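Frequently Asked Questions — Clarkumel Shared Pottery and Craft Studio

Last updated 9 May 2022

We receive many of the same questions by e-mail, so I have collected the answers on one page. Please read it before you write to us. If your question is not answered, of course you may write.

Membership

Do I need experience to become a member?

No. We have members who make their living from ceramics and members who touched clay for the first time in October. But we ask that everyone without experience takes the beginner course first. It has five evenings, and after it you know how to wedge the clay, how to use the wheel safely and how to clean up after yourself. The last one is the most important for the other members.

How much does it cost?

The membership is 200 dollars for one season. This includes your storage place, the use of the wheels and the slab roller, and the studio glazes. It does not include clay and firing, which you pay separately. The price list hangs beside the door and we also send it with the welcome letter.

Can I share my membership with my partner or a friend?

I am sorry, this is not possible. The insurance is made for each person by name. Your partner can come with you as a guest two times in a season, if you write the name in the guest book before you start.

Can I pause my membership?

Yes, one time per year. Please tell us before the season begins. When the season has already started we cannot give the money back, because your place was kept for you and another person could not have it. 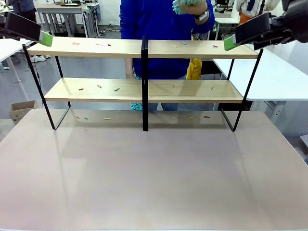
For the waiting list there is a different rule. You pay nothing to be on the list, and when a place becomes free we write to you. You then have one week to answer. If we hear nothing, we go to the next name, and you go back to the end of the list.

Clay and glazes

Which clay can I use?

Only the clay which we sell in the studio. Please understand that this is not to earn money from you. We fire at a fixed temperature, and a low-fire clay can melt at this temperature and destroy the kiln shelf and the work of five other people. It has happened once with a bag that somebody bought on vacation.

At the moment we have a white stoneware, a speckled stoneware and a darker clay with a lot of grog, which some people find too rough for the wheel. All three come from Somogyi, in bags of 20 pounds.

Can I bring my own glaze?

Yes, if it is made for our temperature and you show us the label. The first time, please put it on a test tile and not on your best bowl. Also put a clay cookie under the tile — some of the commercial glazes run more than the label promises.

Are the studio glazes food safe?

The ones with a white lid are, when they are applied as the card says and fired correctly. The ones with a black lid are for decoration only. If you mix two glazes or put one over another, we cannot promise anything.
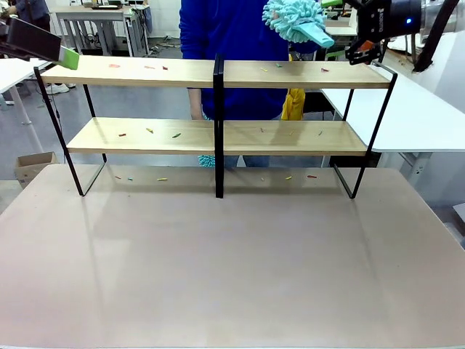 Firing

How long do I have to wait for my pieces?

It depends on how fast the kiln becomes full. Before the holidays it goes quickly, and in summer it can be three weeks for the bisque and again the same for the glaze firing. We do not fire a half-empty kiln. If you need a piece for a certain date, for example a wedding, please start early and don't count on us to make an exception.

How do I know that my piece is dry enough?

Hold it to your cheek. If it feels cold, there is still water in it. Thick pieces need more time than you think, and the foot is always the last part to dry. Leave them under thin plastic for some days and then open.

My piece broke in the kiln. Who pays?

We don't ask money for the firing of a broken piece, but we also cannot replace it. Usually the reason is air or water in the clay. If your piece damaged the work of another member, please talk with that person kindly. Sorcha Swanson, who loads the kiln, can often tell from the pieces what went wrong.

Children and other crafts

Are children welcome?

From eight years old and together with an adult, on the family afternoons. The dates are in the newsletter. Children cannot enter the kiln room or the glaze room, also not with a parent.

Is the studio only for pottery?

Mostly, but not only. We have a small corner for printing and another for mosaic. Oil paints and resin are not allowed, because the ventilation is not strong enough for them.
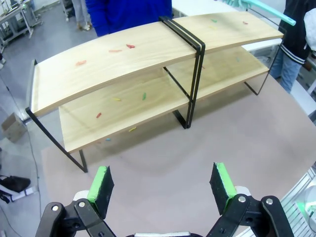 Photo: Clarkumel Studio

Can I teach my own workshop in your rooms?

Please send us a short plan with the subject, the number of people and what you need from us. We answer every plan, but it may take some time.

Where can I park?

Behind the building, on the spaces without a number. The numbered spaces belong to the neighbors and they do call the tow truck.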